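Kids' Corner > How Work Works > Robots in the Kitchen

We use cookies to remember which pages you have read. Ask a grown-up before you change the settings.

What happens when a robot helps in a lunch kitchen?

The Sellenton kitchen makes 700 lunches on a school day. The food goes out to schools, and later the trays, plates and bowls come back. Every one of them has to be cleared before it can be washed.

Clearing means taking off the leftovers and trash. Food scraps go in one place. Foil and wrappers go in another. Then the dishes are stacked by size. It is simple work, but there is a lot of it, and it makes your arms and back sore.

Last October the kitchen started using robot arms for part of this job. The people there call the first one Vullow, after the street it was set up on. It can pick up a bowl, put it down in the right spot and go on to the next one. It does not get tired. It does get confused.

Why do robots get confused?

You know what a bowl is even if you have never seen that bowl before. A robot has to learn this from many tries. A shiny bowl can be hard for its camera to make out. A plate is wide and flat, so the fingers have to grab it by the rim. Foil changes shape when you squeeze it. Rice is one of the hardest things of all – the grains are tiny and they roll everywhere.

What do the people do now?

Daiane Meireles has worked at Sellenton for 15 years. She used to clear trays all morning. Now she spends part of her day teaching the arms. She sets out dishes, guides an arm through the job and marks the tries that went wrong.

"I like it better for my back," she says. "I do miss talking to the others at the long table."

Nine people worked at that table before. Five of them still clear trays by hand, two moved to cooking, and two learned to look after the machines. Some of them were worried they would lose their jobs. The kitchen promised that nobody would be sent home this year, but it has not said what will happen after that. Workers at other places have not always had the same promise.

People still do the careful jobs. They check for allergy labels, taste the soup and wipe up spills.
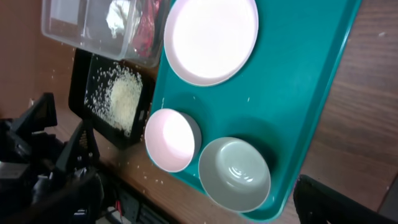

The workers also decide when an arm should stop. There is a red button at each station, and anyone in the kitchen may press it without asking first.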